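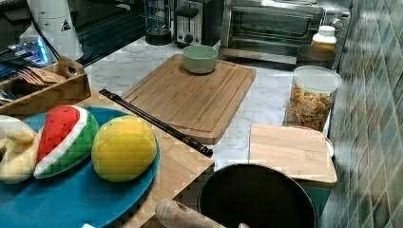
Play Kitchen Helpers wanted at Clilura, Imrie Street

May 2023

We are looking for two people who like small children, don't mind a bit of noise and would be happy to spend their mornings in our play kitchen. If you have ever been handed a plush slice of watermelon on a plate and said thank you very much, it's delicious, then you already know most of the job!

Clilura is a drop-in playroom for under-fives and the grown-ups who bring them. The kitchen corner is easily the busiest part of it. We like to put real things next to the pretend ones, so the soft toy fruit gets served on proper plates and chopped (with a great deal of imagination) on a proper wooden board, and there are bowls and a pan for the soup of the day, whatever that happens to be. Our collection of toy food has grown to 241 pieces, thanks mostly to the families at Kokonska nursery, who had a big clear-out and thought of us.

What you would be doing: setting out the worktop before we open, playing along, helping children take turns with the favourite bits, and then the tidying. There is quite a lot of tidying. Plush food goes in the wash at the end of the week, boards are wiped and oiled, plates and bowls are washed by hand and put back where the little ones can find them.

Mornings run from 9 to 12.30, term time only, and we'd ask you to manage at least two a week. We pay an hourly rate, which we will gladly talk through when you ring or call in, and there is a welcome payment of £500 after your first full term. You will need a background check, and we pay for that. Experience is lovely but we can teach you the rest.

To apply, write us a letter or a short email telling us a little about yourself, and drop it in at the Prondano Centre, room 7. Do come and see us in the kitchen first if you'd like to, the kettle is usually on.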